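Mekemell orchard open day, May

Quick notes before I forget it all. Typed on the bus home so forgive the spelling.

Left at 6 am, which was a mistake, gates didn't open till 10. Sat in the servo car park with a bad flat white and a worse sausage roll. Road in is sealed most of the way now, last bit still gravel and corrugated. Small cars fine if you take it slow. Parking in the bottom paddock, gold coin, bring coins because the card thing had no reception.

Entry is two queues, one for pre-booked and one for everyone else, and the pre-booked one was slower. Go figure. Kathleen Corrigan did the welcome off the back of a ute. She's run the place since her dad retired and she talks fast. Main points I got down: 1118 trees on the old block, mostly plums and pears, a few rows of quince along the creek. Citrus up the hill where the frost doesn't sit. 591 new trees went in last winter on the Flanagan side, which used to be sheep. The Flanagans still own the dam and there's some arrangement about the water that she skipped over pretty quick.

Walked the old block first. Nothing on the plums this late of course, leaves going, but good to see the pruning shapes up close. Open vase on the oldest ones, everything newer is on a trellis. Bloke next to me asked about cherry slug and got a ten minute answer. Short version, she dusts with ash, sprays only if it gets bad, and lets the chooks in after harvest. Ground under the trees was cleaner than mine by a mile.

Irrigation talk was in the pump shed. Loud. They put in an Adance controller two seasons back and she likes it, except for the menu. I couldn't hear half. Something about splitting the hill into shorter runs so the bottom emitters don't drown. Took a brochure, will read it properly.

Lunch was a Lions style barbie, snag and onion in bread, plus quince paste on a cracker from the Erkitz stall. Erkitz paste is very good and very dear. Bought one anyway. Their chilli plum sauce had sold out before noon, get in early if that's your thing. Loos were portaloos, clean at 11, not at 2.

Packing shed after lunch, best part of the day for me. Cool room first, then the grading tables. Old brush grader still going, belts patched with what looked like ute tarp. Kathleen reckons most backyard growers lose more fruit in the kitchen than on the tree and I beleive it. She's strict about sorting: firsts, seconds, use today, chooks. Anything with a soft spot comes out of the box the minute you see it. 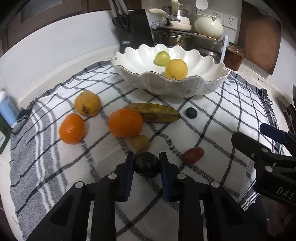
Storage was the talk I'd come for and it ran way over. Ethylene is the whole story. Bananas and ripe pears give off plenty of it, citrus hardly any, so the oranges can sit on the bench and won't bother anybody, but keep the rest apart if you want them to last. A banana as spotty as the one on the check tea towel is for the cake tin, today or tomorrow. Same goes for yellow fruit with a dark bruise low down like that, cut it out and stew what's left. Dark plums are harder, you can't pick a bruise by colour so go by feel, near the stem end. Fridge them once they give a bit, never before. And don't wash anything until you're about to eat it, she said that three times.

Question time got bogged down in fruit fly. Fair enough, everyone's worried. Netting, traps, pick up your windfalls. One couple had driven down just to ask about it.

Plant stall on the way out. Bare root orders only, pick up in July, deposit on the day. Put my name down for a quince and a Josephine pear, no idea where the pear's going. Neighbour's side maybe.

Things to bring next time: hat, coins, proper boots, an esky, own chair for the talks. Dogs not allowed, saw two get turned back at teh gate. Bus back leaves from the hall, not the orchard, and it's a fair hike with a bag of seconds.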